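Swapping the hard drive in an old tower, caddy won't go back in
Posted by Ingrid Tran
Wednesday, May 22, 2024

Hi all, hoping someone's done this. Doing up a tower for my dad, he's out at Grevcombe and only wants email, his photos and the crossword. Got the case from a neighbour who was chucking it. No idea what's in it really. Side panel off, case lying down flat, guts all looking at me.

Drive came out of its bay fine, in one of those plastic clip-on holder things. Tried to put it back and it goes in maybe three quarters then stops dead. Not a soft stop either. I don't want to force it and I've got no spare.

Things I've tried: turning it end for end (obviously wrong but I was getting desparate), the bay next door, blowing the dust out of the cage. Same every time.

Also the cables. Which one goes in first, and do I plug them in before or after it's seated? There's not much room for my hands back there. And is it worth keeping a spinning drive at all? The local shop, Ambrose, quoted me $74 to fit a new one and that's not including the drive. Seems steep for ten minutes.

Be gentle, I've done RAM before and that's it.

Booker Okafor

Had this exact thing on a couple of old office towers. Nine times out of ten the caddy isn't sitting right on the drive. They're plastic, they flex, and the little pins that go in the side holes of the drive pop out when you pull on the tab. Then the whole thing's a millimetre or two too wide and it jams in the bay.

So. Take it right out. Put it on the table, press the caddy on along both sides untill every pin is home. Check there's no screw left in the side of the drive from whoever had it before, that'll stop it too. 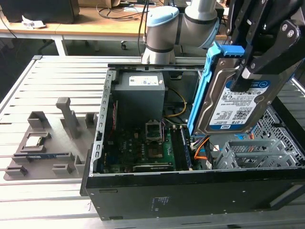 Then line it up square with the bay before you push. If one corner goes in ahead of the other it'll bind, and it feels just like hitting a wall. Hold it by the tab end, keep it level with the rails, slide slow. You want a click. If it stops at the same spot every time get a torch in there and look for a cable that's fallen across the back of the bay. SATA leads love doing that, especially with the case on its side.

Cables: drive in first, then data, then power. Both plugs are L shaped so they only go one way. If it's too tight for your fingers, pull the drive halfway out, plug in, then push it home, feeding the slack as you go. Don't bend the data lead hard over at the plug.

Before any of that, power off at the wall, unplug it, hold the power button in for a few seconds. Touch bare metal on the case. Screws in a cup.

Other thing, if the CPU socket is open on yours or there's no chip in it, don't go near it with anything. Drop a screw on those pins and the board's a goner. Lay a bit of clean card over it while you work. And no chip means no computer, so have a look before you spend any money on drives!

Trirnlow

just get an ssd. 2 screws or even double sided tape, it doesn't care, no moving parts. paid $60 for mine and the old box boots before I've sat down. $74 labour is a joke

Ingrid Tran

Thanks both. Booker it was a screw!! Tiny one, still in the side of the drive, painted over with years of fluff. Out it came and the whole thing went in with a click like you said. Did the halfway trick for the cables, worked a treat.

Checked the socket too, mine's got a chip and the fan on top, phew. Will look at an SSD once I know the thing turns on. Does the small kind need its own bracket to fit the bay or is tape really ok? Dad will move it around the house, I know he will.

Booker Okafor

Get the bracket. 2.5 to 3.5 inch adaptor, cheap as anything, and it should fit your caddy if the holes match up. Tape's OK in a box that never moves. Copy his photos off first if there's any on the old drive, and don't wipe it til you've opened a few on the new one.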